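Measuring Twice at Grandma's Sewing Machine
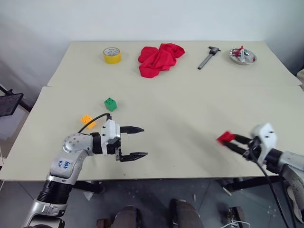

Filed under: Home & Handmade

I have been meaning to write about the curtains since May, and now the clocks are about to change and the evenings are getting dark, and I'm finally sitting down with a pot of tea to do it. Some of you have asked (hello, Carolina Azevedo, I did get both of your messages!) whether I ever finished them. I did. They're hanging in the front room as I type, and the left one is a little longer than the right, and I have decided I can live with that.

For anyone new, the sewing machine was my grandmother's. It came to me in its own case, heavy as a calf, and for the first few years I had it I mostly dusted it. She made everything on that machine: school dresses, pillowcases, a whole set of choir robes one winter when the church in Flemanport had a leak and the old ones got mildewed. I grew up under her table, more or less, collecting pins off the rug with a magnet, and I somehow came away from all that without learning to sew a straight seam.

So curtains seemed like a sensible place to start. It's four hems and a pocket for the rod, how hard could it be? I bought a heavy cotton in a color the store called oatmeal, and I measured the window on a Sunday afternoon with the metal tape from the kitchen drawer. The drop came to 167 centimeters. (My grandmother's tape is in centimeters and all her notes are too, so I've given in and do my sewing that way, even though I still think of myself in feet and inches.) I wrote 167 on the back of an envelope, added what I thought was plenty for the hems, and cut.

Well. What I hadn't done was wash the fabric first. Hilde Peeters, who taught the evening class I took last winter and who has forgotten more about cloth than I will ever know, asked me very gently if I'd pre-washed it, and I said of course, and then I went home and washed it and it came out of the dryer looking like it belonged to a shorter window. I sulked for two days. Then I went back and bought more, and the second time I washed it, dried it, ironed it, and washed it again to be safe.

The machine itself needed some attention too. The tension was all over the place, big loops on the underside like a row of tiny lassos, and I tried every setting on the dial before I thought to take out the bobbin case and look. It was packed with lint, gray and felted, and there was a scrap of blue thread in there that I am sure was hers. I kept the thread. It's in the button jar. After a good brushing and a drop of oil the stitches came out as even as you please, and I did a whole practice hem on an old dish towel just for the pleasure of hearing it run.

If you're thinking of making your own, I'd say do the side hems first and leave the bottom until last. Hang them up pinned for a week before you sew that bottom edge, too! Heavy cotton drops a bit as it hangs, and this is where my left curtain went wrong, as I got impatient and only gave it a night. Press every fold before you pin it. And buy decent pins, the long ones with the glass heads that don't melt if you catch them with the iron. I lost a good many of the plastic kind finding that out, and I still have a little pink spot on my ironing board cover.

One more thing I'd forgotten until I looked at my notes. My grandmother kept a ledger of everything she made, in pencil, with the yardage and the date and who it was for. The last entry is number 358, an apron for Rosário Garcia next door, with "pockets deep" written beside it and underlined. Rosário still has that apron. She wore it over last week when she brought us a bag of quinces, and yes, the pockets are very deep, there was a quince in each one.

I turned the page and wrote in my curtains as 359. It felt a bit cheeky, but the pencil was right there in the back of the book. Next up is a cushion for the window seat, if I can get over my fear of zippers. Tomás Vieira has promised to lend me his zipper foot, and if any of you have a pattern for a box cushion that doesn't assume I know what I'm doing, please leave it in the comments.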